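Mon 12 September

Limewash trials, continued. Started the morning by going back over the sample boards from last time before mixing anything new.

The Tarkenero putty has settled well in the tub. Two fingers of clear water on top, putty underneath the texture of soft cheese. Poured the water into a jar and kept it for thinning. The Watau putty is stiffer and had a skin on one side where the lid doesn't seat. Scraped that off and threw it away. Must find a better lid or put cling film under this one.

Mixed both the same way: one part putty to 2 parts water by volume, whisked in with the drill paddle on low, then through the fine sieve. Watau left more grit behind. Not a lot, but enough to feel between finger and thumb. Sieved it a second time and it was fine.

Pigment. Using the yellow ochre from Mosquera again, soaked overnight in a little water so it goes in without clumps. The batch I did dry last week never properly broke up and there are brown streaks right across board 4 where the brush found the lumps. Soaking is worth the bother. Weighed it at 13 g to the litre for the pale one and 5 times that for the strong one, 65 g. The strong one looks alarming in the bucket, nearly mustard. It always dries a long way lighter, so no point judging until tomorrow afternoon at the earliest.

Boards were damped down first with the mist sprayer, twice, ten minutes apart. Board 7 I left dry on purpose for comparison. The wash grabbed straight away on that one and I could not get the brush to travel. It will probably dust. Leave it in the set anyway, it's useful to show people what happens. 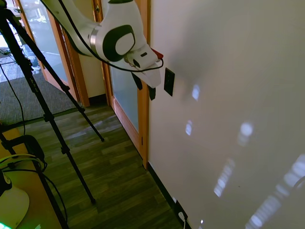

Brushwork: crossed strokes, thin coats, never going back over an edge that has started to turn. The big oval brush is better than the flat one for this. The flat one holds less and leaves tramlines at the end of each stroke. It also sheds. I picked nine or ten bristles out of board 5 and I am sure there are more in there.

Coats so far:
Board 1, Tarkenero, no pigment, three coats
Board 2, Tarkenero, pale ochre, two coats
Board 3, Tarkenero, strong ochre, two coats
Board 5, Watau, no pigment, three coats
Board 6, Watau, pale ochre, two coats
Board 7, Watau, pale ochre, one coat, not damped

Board 4 is retired. Board 8 is still waiting for its base coat of lime plaster to cure and I don't want to rush it.

Rub test on the boards from last week, using a black cotton cloth and ten strokes with even pressure. Board 1 gave a faint white mark on the cloth. Board 5 gave more, with an obvious patch where the pressure was. Both had the same drying time, so either the Watau needs more water or the coats went on too thick. I suspect the coats. I was in a hurry that day and it shows along the bottom edge, where there is some fine crazing.

Tried a splash of casein in a small pot of the Tarkenero to see if it would cut the dusting. It thickened up within the hour and smelled a bit. Put one coat of it on an offcut, labelled on the back. The Bakasier leaflet says to use casein mixes the same day and I can believe it. Anything left over is going out tonight – it won't keep.

Sanding: went over the rough patch on board 2 with the 2000 grit, which was far too fine and did nothing but polish the high spots. There's now a shiny area the size of a playing card. A coat over the top may hide it. For knocking back nibs between coats, an old nylon scourer used dry does the job better and doesn't burnish.

Goggles on for all mixing, please. A blob came off the paddle when I lifted it out too soon and landed on my sleeve. Stop the drill first, then lift. The eyewash bottle by the sink has been refilled.

Still to do:
Third coat on 2, 3 and 6, damping first
Rub test on 7 once it has had two days
Photograph the full set in daylight, north side, no flash
Order more ochre, the tub is down to the last third
Wash the oval brush again, there is still yellow in the heel
Write the mix ratios on the bucket lids in pencil – the marker came off on the wet rims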